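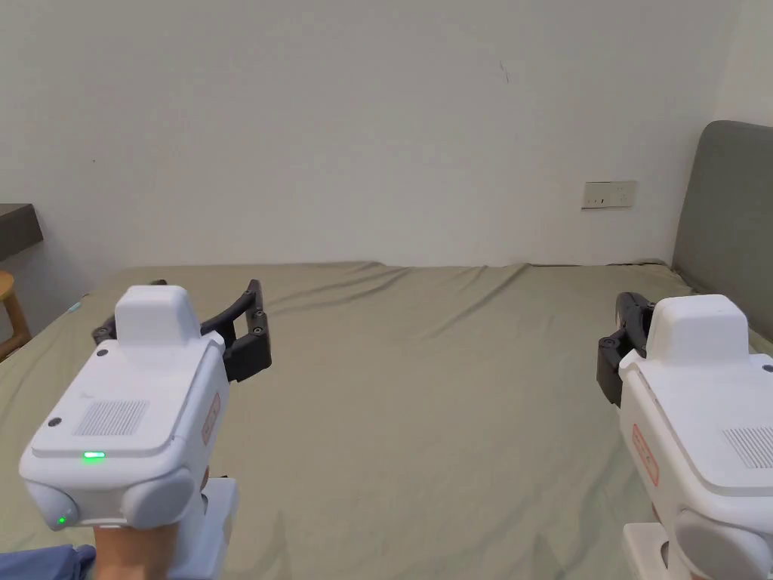 Isow Fitted Sheet, Sage Green

The Isow is a plain fitted sheet made by Gajdoš for everyday use. It has no print, no piping and no contrast stitching. The color is a soft sage with some olive in it, and it sits well next to gray upholstery and light wood.

Fits and sizes
Full, queen and king. The pocket takes a mattress up to 14 inches deep. If you use a thick topper, measure the two together before you order. Elastic runs all the way around the hem, not only at the corners.

Fabric
Cotton percale, washed once before it is cut. It will crease. If you want a bed with no lines in it, pull the sheet on while it is still slightly damp and let it dry in place, or run an iron over the top panel. Most people leave it as it is.

Color in different light
Sage is a hard color to judge from a screen. Under some lamps and on some cameras it comes out far paler, close to beige. Order a swatch if you are matching a wall or a headboard. Swatches are 2 dollars and the amount comes off your first sheet.
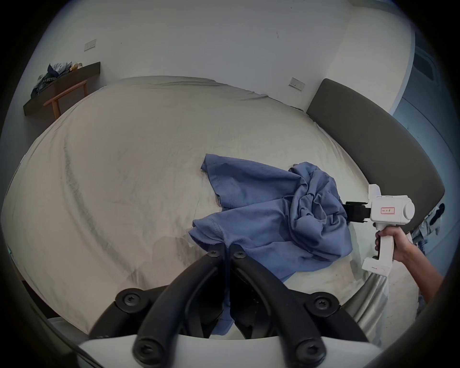
Blue T-shirt bunched up on the bed.

Using the bed as a folding surface
Many customers sort their laundry on the bed, so we weave the top panel tight enough that shirts and towels slide over it easily. Dark new clothes can leave dye behind – wash them once on their own before you pile them on a light sheet.

Care
Machine wash warm with like colors. Tumble dry low. No bleach, no fabric softener for the first few washes. Close any zippers in the same load. Tape and stickers should come off before washing, as the glue sets in the dryer.
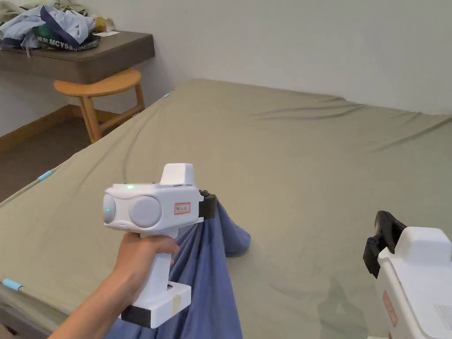
Sage green with a mid-blue cloth.

Ordering
Item 429, sold singly. Matching pillowcases are listed under the Dravow range, same cloth and same dye. Orders placed before noon leave our Dernstead warehouse that day, except on Tuesday, when we restock. Unwashed sheets can be returned in their bag. For hotel and rental orders, the price drops at 1000 pieces and again at 2000 – write to us for a quote.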